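# Cedon bringt Stecksatz für Werkstatt und Unterricht heraus

7. März 2024. Der Lehrmittelhersteller Cedon erweitert sein Programm um einen Montagesatz mit dem Namen Broriletti. Er richtet sich an Berufsschulen, Ausbildungswerkstätten und ergotherapeutische Praxen. Die erste Auflage umfasst 500 Sätze. 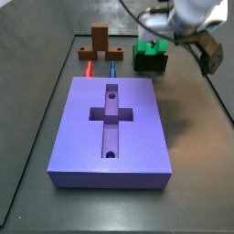 ## Grundblock, T-Stück und Stifte

Kern des Satzes ist ein dicker, blauvioletter Block mit einer kreuzförmigen Vertiefung. Die Aussparung ist abgestuft und hat im Boden zwei runde Löcher, die auf der Mittelachse des Kreuzes liegen. Dazu kommt ein braunes Teil in Form eines umgedrehten T, dessen Fuß links und rechts je eine kleine Bohrung trägt. Ein roter und ein blauer Stift, beide nach oben hin schmaler, gehören ebenfalls dazu.

Cedon liefert den Satz mit vier Aufgabenkarten. Die erste behandelt das Erkennen und Ausrichten der Teile, die zweite und dritte das Fügen nach Vorgabe. Bei der vierten Karte arbeiten die Lernenden ohne Zeichnung und halten ihre Reihenfolge schriftlich fest. Lösungsblätter für die Lehrkraft liegen bei, auf Wunsch auch in großer Schrift.

## Fertigung bei Grosex

Hergestellt werden die Teile von der Firma Grosex, die für Cedon bereits Lehren und Schablonen fertigt. Nach Angaben des Herstellers wurde die Passung gegenüber den Mustern aus dem Vorjahr etwas weiter ausgelegt. In der Erprobung hatten mehrere Gruppen bemängelt, dass sich Teile beim schrägen Ansetzen verkanteten. Die Kanten der Aussparung sind geblieben wie im Muster.

Erprobt wurde der Satz in der Ausbildungswerkstatt Uysal. Insgesamt nahmen 159 Auszubildende aus den Bereichen Metall und Mechatronik teil. Die Werkstatt will Broriletti künftig in der Einführungsphase des ersten Lehrjahrs einsetzen und hat dafür einen Klassensatz bestellt.

## Preis und Lieferung

Ein einzelner Satz kostet 159 Euro, Schulen erhalten ab vier Stück einen Nachlass. Verlorene Stifte können einzeln nachbestellt werden, Block und T-Stück nur zusammen. Die Auslieferung beginnt im Juni. Bestellungen nimmt Cedon ab sofort schriftlich entgegen. Über eine zweite Auflage mit 4000 Sätzen will das Unternehmen nach den Sommerferien entscheiden.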